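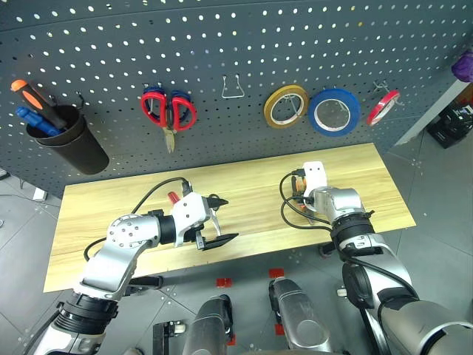

The Kudalik Ferry

The ferry to Kudalik ran twice a day until the ice came, and after that it did not run at all. My aunt sold the tickets. She had a booth at the end of the pier in Skotis with a heater, a cash box and a chair she did not let other people use.

The year I turned nineteen she broke her hip and I took over the booth. There was not much to learn. A ticket cost 9 crowns. Dogs went free. If the captain waved his cap, the water was too rough and I had to hang up the sign.

In the second week an old man bought a ticket and did not get on the boat. He sat on the bench until dark and walked home. The next day he did it again.

I asked my aunt about him. She said he had been buying that ticket since before I was born.

"Do you give him his money back?" I said.

"He never asked."

I started putting his fare in an envelope. By the last week of the season it was thick enough that the cash box would not close. 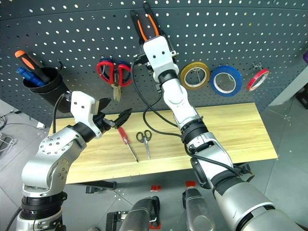
Skotis, Fri 30 September

Last boat of the year. The old man came at two with a suitcase - a small brown one, tied with string. He put his coins on the counter. I gave him the ticket and then the envelope.

He looked inside it and passed it back.

"That is for the ferry," he said.

He went down the ramp and took a seat on the left side, out of the wind. The captain did not wave his cap. I watched the boat until it was past the breakwater, then I turned off the heater and counted the cash box. It was short by 2 crowns, and I put in my own.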